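Library drops late fees, and I have feelings about it

So the town library has finally done it. Starting in July there are no more late fees on anything you borrow, and that goes for books, movies, the ukuleles, all of it. I went in yesterday morning to return a cookbook (two weeks over, naturally) and the woman at the desk just smiled and waved me off. I stood there with my coins out like a kid at an ice cream truck.

The old rule was 6 cents a day, which doesn't sound like much until your whole family forgets a stack of picture books under the car seat for a summer. The notice by the front door says 344 cards were blocked over unpaid fees when the change went through, and every one of them is good again. You don't have to call or fill anything out to get yours back. Just show up and borrow something.

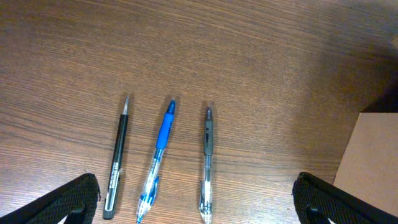
If you never had a card, signing up takes one sheet of paper and something with your address on it, and they'll take a power bill or a lease. Kids under twelve need a grown-up to sign too. I sat down and did one for my nephew while I was there, and it was nice to have a choice of three pens on a wooden tabletop, the slim black one with the silver tip being my pick, after years of fighting the dried-up ballpoint at the post office. His card was ready before I'd finished putting my coat back on!

Now, free doesn't mean keep it forever. Once something is six weeks overdue the library counts it as lost and bills you the price of a new copy, and if you bring it back after that, the bill goes away. Things with a waiting list still can't be renewed, so if you're sitting on the new thriller everybody wants, please, I'm begging you, read faster. I'm number 3 in line.

The lost-item bills are the part people were grumbling about in the checkout line, along with the worry that shelves will go bare once there's no penalty. I don't really buy it. I was late plenty of times when it cost me money, and all it did was make me embarrassed enough to stay away for a month.

The book drop on the side of the building is open all night again as well, after being locked since the spring repairs.

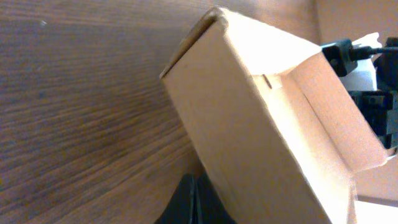
Kadir Özkan wrote in to say he'd stayed away for two years over a bill he was too proud to ask about, and that he'd like the library to mail a letter to everybody who was blocked, as plenty of them will never walk past that notice. Good point, Kadir. I asked at the desk and they're looking into postage. Hours stay the same, nine in the morning to six at night.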